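Workshop Tips: Getting a Simulated Arm to Pick Up a Cylinder Without Losing Your Weekend

Filed under: Software bench, small fixes

I keep a text file called "stuff I will forget" and every so often it gets long enough to turn into a page. This batch is all from the pick-up job I've been fiddling with in the evenings, a seven-joint arm, a table, one dark cylinder lying on its side. It's about the simplest task you can give an arm and I still filled a notebook with it! If you're new to planning grasps in simulation, some of this may save you a night or two. If you're an old hand, skip down to the part about logs, which is where I was the most stubborn.
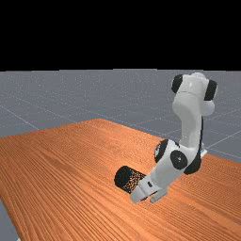
Lorena Gallardo

First tip, and it's the one I'd tape to the monitor: check where the origin of your object is before you write a single line of grasp code. Some modeling programs put it in the middle of a cylinder, some put it at the center of the bottom face. Mine was at the bottom face. I spent an entire evening tuning the approach, cursing the planner, blaming the inverse kinematics (sorry, inverse kinematics), and the whole time I was asking for the end of the thing when I wanted the middle. Drop a little set of axes on the object in the viewer and look at it. Ten seconds of work.

While you've got those axes up, put another set on the hand, between the fingertips. The flange and the fingertips are not in the same place, and if your target pose is meant for one and your solver is using the other, you'll drive the hand straight into the table. I now name mine out loud in the code: flange_pose, tip_pose. Ugly, but I haven't mixed them up again.

Next, the pre-grasp pose. Don't plan straight to the object. Plan to a spot a little way back from it along the approach direction, with the fingers already open, and then go in slowly on a straight line. The planner gets the long swoopy part and the straight-line controller gets the last bit. Each one is good at its own piece, and when something goes wrong you know which of them to yell at.

A cylinder on its side needs a bit of thought about which way the hand is turned. You want the fingers closing across the round body, so take the long axis of the cylinder, flatten it onto the table plane, and turn the hand so the closing direction is square to it. Then remember there are two answers, half a turn apart, and one of them may wind the last joint right up against its limit. Try both and keep whichever leaves you more room. I used to hard-code one and wonder why half of my starting positions failed.

Ulises Quiroga wrote to me after my last page and asked why I bother with collision shapes that are simpler than the model you see. Speed, mostly. A plain cylinder for the object and a plain box for the table will run circles around a fancy mesh, and the contacts are calmer too. Do turn off the collision check between the fingers and the object for the final approach, though, or the planner will politely refuse to touch the very thing you're trying to pick up. And turn it back on for everything else!

Speaking of contacts: if the object buzzes or creeps in the hand, try a smaller physics step before you start cranking up the friction. I cranked the friction first. I had it up to something silly, the cylinder stuck to the fingers like gum, and I was thrilled until I tried to let go of it. Smaller step, sensible friction, moderate grip force. Change one at a time and write down what you changed (I know, I know).

Now the logs. For months I printed everything to the screen and scrolled. Domingo Bustos finally talked me into writing one line per attempt to a plain file: the random seed, the object pose, the grasp I picked, and the stage it stopped at. My stages are plan, approach, close, lift, hold. That's the whole system. The first time I ran 200 attempts overnight and sorted the file by stage in the morning, I could see that nearly all of the failures were in the planning stage and had nothing to do with my lovely gripper code, which I'd rewritten 3 times. I could've cried.

Save the seed. I'm saying it twice. If attempt 102 does something strange, you want to be able to run attempt 102 again, by itself, with the viewer open and a cup of coffee in your hand.

For the lift, go straight up, slowly, and only a short way before you ask for anything clever. And once the object is in the hand, attach it to the hand in the planner's picture of the world. Skip that and the planner still thinks the cylinder is lying on the table, and it'll happily swing the real (well, pretend real) one through whatever's in the way.

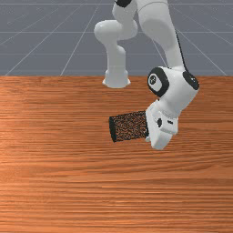 How do I know in software that the grasp is holding?

Check the finger opening after you close. If the fingers have gone all the way shut, there's nothing between them. If they've stopped near the width you expect, lift a little, wait a moment, and compare the object's pose to the hand's pose. They should have moved together. I allow a bit of slip and mark the attempt as failed if it goes past that, even if the thing is still dangling there. You can use contact forces too, but they jump around so much from step to step that I average them first.

A couple of leftovers. Keep your speeds and tolerances in one settings file and keep that file with the logs, so January you can tell what December you was up to. Slow the viewer down when you're debugging the closing motion, it goes by faster than you'd think. And if the arm takes a weird scenic route to a pose right beside it, look at the starting joint angles you're handing the solver. Mine were all zeros. I feed it the current angles now and it behaves much better.

Next time I want to write up placing, because setting the cylinder back down without it rolling away has been its own little circus. Ximena Lucero has promised me her notes on release timing, so I'm waiting on those before I start.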